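Progress report to the Grilatgate fund: gripper and camera comparison for tabletop pick-and-place
Reporting period ending 14 December 2025
Work carried out at the Prendport site

Status

The work is on plan for the hardware comparison and behind plan for the controller comparison. Spending is within the approved amount. One change to the test plan is requested at the end of this report.

Scope of the period

The approved plan calls for two sets of gripper fingers to be compared on the same arm, with the same objects and the same operators. The first set is the rigid flat finger supplied with the Quiroga gripper. The second is the Holier finger, which has a softer contact pad and a slightly wider face. Both sets mount on the same gripper body, so the wrist, cabling and control software stay the same when the fingers are changed.

The task is a simple transfer. The arm picks a toy food item from the table, moves it clear of the other items and places it in an open container. The items are light and stiff, and they come in shapes that are awkward in different ways: long and curved, round, ribbed, and flat with a thin edge. The original plan also included a set of soft items. These were moved to the next period to leave time for a full second pass with the rigid ones.

Trials completed

The plan set a target of 281 logged trials for the period, and that number was reached in November. Of these, 105 were run with the Holier finger and the rest with the Quiroga finger. The uneven split comes from a delay in delivery of the Holier pads. The results below are therefore given as observations, and success rates will be reported when both sets have the same number of trials per item.

A trial is logged as a success if the item leaves the table, stays in the grip during the move and ends inside the container. A trial is logged as a partial if the item is lifted and then turns in the grip by more than the allowed angle, even if it reaches the container. All partials are reviewed a second time from the recorded video.

Camera placement

Two views were compared: the head view, looking down over the table, and a side view from a tripod. The head view gives the controller a better reading of where the free items are. The side view gives a better reading of finger height above the table. With the head view alone, height errors were the most common cause of a missed grasp on thin items. Adding the side view reduced these misses, at the cost of a longer setup, as both cameras must be calibrated again whenever the table is moved. 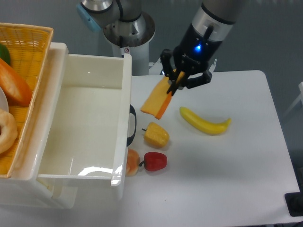
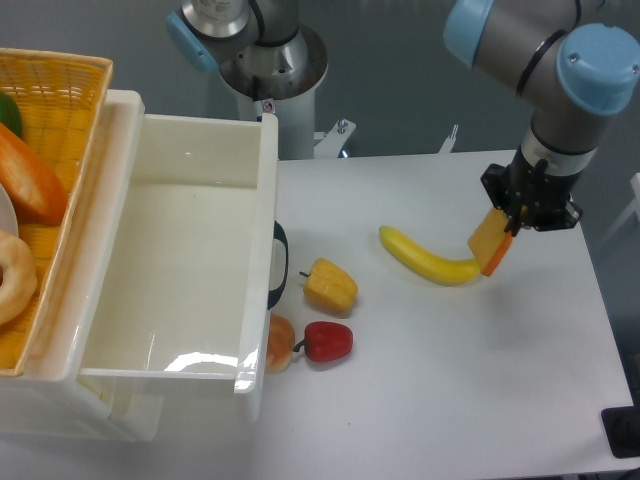
Grasping the wedge remains the hardest case in the object set. It offers two usable grasps, one across the rind and one across the flat faces, and the planner changes between them after small changes in the starting position. The clearance rule also matters more for this item than for the others. A wedge held low over the table can come into contact with its neighbors, as with the tip of the banana in the second picture, and any such contact may turn the piece between the fingers. In the first picture the piece hangs at a diagonal, with its lower end toward the lower left, and a hold of this kind needs a higher path over the container wall than a level one. The planner at present uses one fixed height for all items. A height based on the lowest point of the held item has been written and is being tested offline.

Findings on the fingers

The Quiroga finger is the more repeatable of the two on items with flat or nearly flat sides. It closes to the same position each time and the logged finger gap is a reliable check that an item is present. On round items it has a small contact area, and the bread roll in particular tends to move away as the fingers close.

The Holier finger holds round items better. Its pad compresses, so the finger gap is a less reliable check, and a thin item can be reported as absent when it is held. The wider face also needs more free space around the item. When the peppers are placed close together, the planner more often finds no valid approach with this finger and skips the trial. Skipped trials are logged separately and are not counted as failures.

Changing from one finger set to the other takes almost 3 minutes, including the zero check.

Controller comparison

Only the position controller has been used for logged trials. The force-limited controller runs on the arm but stops without an error code when the gripper closes during a downward move. The fault has been reproduced with both finger sets, which rules out the pads as the cause. Work on it continues, and no logged trials will be run with this controller until the fault is closed.

Open items

Equal trial counts for both finger sets, all items.
Variable clearance height, move from offline testing to the arm.
Force-limited controller fault.
Presence check for the Holier finger that does not depend on finger gap alone.

Request

Approval is requested to move 2 weeks of effort from the soft-item tests to the controller fault. The soft-item tests would start later in the next period with a smaller object set. The total budget and the final delivery date would stay the same.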